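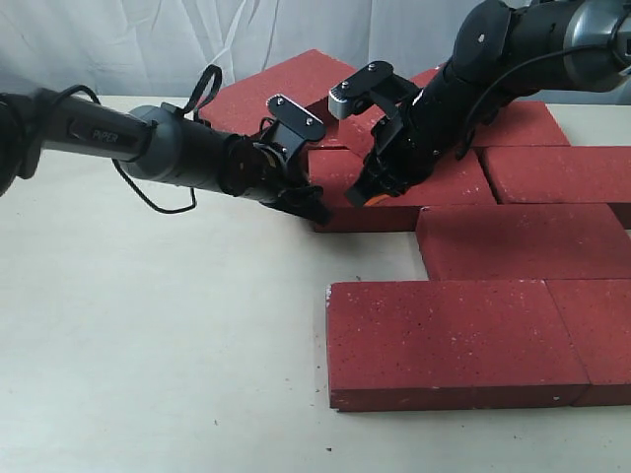 Plenmont Robotics Lab, internal tracker
Ticket: two-arm brick policy stalls at final placement
Opened Friday, 9:40 a.m. by Wilczyńska
Status: resolved, one follow-up open

Problem

The two-arm laying policy reaches the last brick in the course and stops. Both grippers come in to the brick, the commanded motion drops almost to zero, and the arms stay there until the 60-second limit ends the episode. No fault is raised on either arm. The same checkpoint had been finishing the course earlier in September.

Setup

PIPER arms, parallel grippers, red bricks laid flat in a staggered pattern on the white table, white cloth behind. The policy is the Skuter baseline trained on 1159 teleoperated episodes. It predicts a chunk of joint targets for both arms together. Ulik handles playback and logging. No changes to the training code during this ticket.

Log

9:55. Reran from the same start layout. Stalled in the same place. Saved the joint logs.

10:20. Checked motor current on both arms. Normal, and well under the limit, so the arms are not pushing against each other hard enough to trip anything. Ruled out a force stop.

10:45. Replayed a recorded demonstration open loop through Ulik. The arms went through the whole motion and opened at the end. Calibration and gripper commands look fine. The trouble is in what the policy outputs.

11:30. Plotted the predicted chunks at the stall. Left arm wants to hold and right arm wants to hold. Each new chunk repeats the last one with very small differences. The predicted gripper opening never crosses the release threshold.

1:15. Looked at the demonstrations themselves. Operators often pause with both grippers at the brick while they check the joint with the next row. Some of these pauses are long. During a pause the images and joint positions hardly change, so the policy sees many frames where the right answer is to do nothing and only a few where the right answer is to let go.

1:50. Asked why this worked before. Found that the Ulik update turned off the idle frame filter by default. The checkpoint currently loaded was retrained after the update, under the same name as the old one. It is not the same checkpoint.

2:30. Loaded the old weights from backup. Ran 11 trials. All released the last brick, though one left a gap against the next row that would count as a miss under our tolerance.

Cause

Idle frames left in the training set. The policy learned the pause and had no reliable cue for leaving it.

Fix

Turned the idle filter back on. A frame is now dropped when neither arm has moved past the joint threshold and neither gripper command has changed. We keep the 3 frames before every gripper change even when they are idle, otherwise the release comes too early. Retrained overnight from scratch on the same episodes.

Result on the retrained policy: no stalls in the repeat of the same trial set. Time from contact to release is shorter than in the demonstrations, around half. Placement error did not get worse, but the set is small and I would not put this in the paper as a comparison. It needs a proper run with shuffled start layouts and with the old and new weights alternated.

Notes for whoever picks this up

Checkpoint names now include the filter setting. Please do not rename them back.

The older plots in the shared Skuter folder were made before the update and are still valid. Anything plotted after it should be redone.

Still open: whether a short history input would let the policy handle pauses without filtering. Moved to its own ticket.

Filed under: Bimanual manipulation / Imitation learning / Data issues

Related tickets
Gripper release threshold differs between left and right arm
Ulik: default settings reset after update
Skuter: add observation history to baseline
Brick course: define tolerance for end gaps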